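Technician for hand-held grippers (part-time, Clovby)

Skellelia is looking for a person who will look after our hand-held grippers. They are used every day in homes, on ordinary dining tables, and they need regular care. The position starts in March and is for 3 days a week, with the workshop in Clovby as your base.

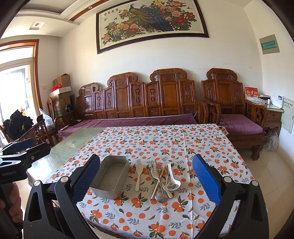

Tableware between the open fingers. The blue pads are textured.

The pads are the part we worry about most. When the texture is worn, a thin thing like a chopstick turns in the grip, and the whole recording is less useful for us. You will check the pads before each session, clean them and change them in pairs – never only one side. You will also tighten the pivot screws and measure if both fingers close in parallel. Last year we logged 3,052 sessions, so good notes are important. Our service sheets were made by Petkov and you will keep them up to date.

Sometimes you will travel to our second site in Vukberg, up to 2 times per month. We pay the train. 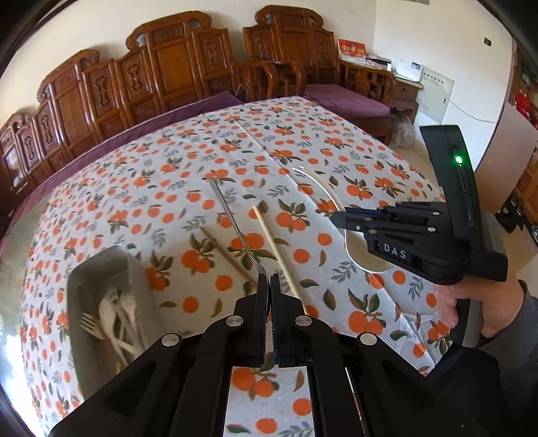
Two grippers at the table, one with its indicator light green.

What we ask from you

Experience with small mechanical repair (bicycles, cameras, printers, all is fine)
Steady hands and patience with small screws
Simple written English for the service sheets
A driver's license is welcome – but not required

How to apply

Please send us a short letter and one page about something you repaired. Write "Gripper technician" in the subject line. We read applications until the end of January and we answer every one.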